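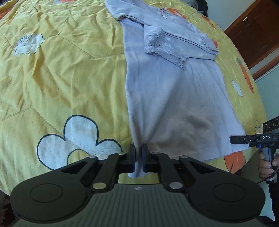
Folding Day, or What the Bed Is For

The spare bed at the Matei flat has a yellow bedspread with sheep, clouds and carrots on it, chosen for a child who has since developed opinions. It now serves as the folding table. I have owned a proper folding table (a Midano, 3 legs that agreed and one that abstained) and the bed is better.

Most of the pile was the usual: things that needed folding in January and had waited patiently. The lilac knit got special treatment. Long sleeves, openwork cuffs, a ribbed lower part and some lace, so there is no edge on it that a sensible person would call straight. I lay it out full length, bring one sleeve across the top, and then start on the hem, which has its own views on where it ends.

Laurențiu Crăciun, who taught me to fold and regrets it, does sleeves first, then sides, then up from the bottom in thirds. He can do a jumper in the time it takes me to find the label. My own method has a middle stage that he calls "the bundle" and I call progress.
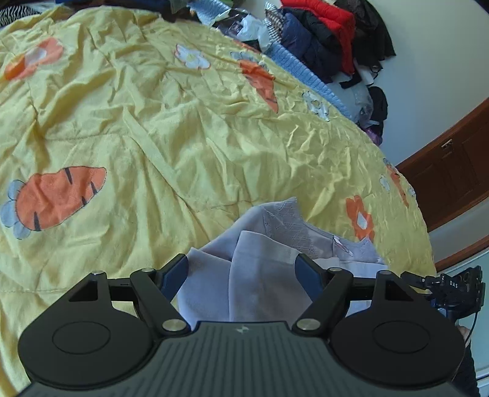 Knits go in drawers, never on hangers, unless you want shoulders like a coat stand. Lace gets folded to the inside so it won't catch on the next thing's buttons. Anything still on the bed at suppertime goes into the cupboard as it is, and we say no more about it.

The carrots, by the way, are very good for lining things up. Hem on one carrot, collar on another, and you have a fair idea of whether you're going in a straight line. The sheep are no help at all.

Next gallery: the sock drawer, in 2 parts, if I can face the second.

Posted 11 March 2024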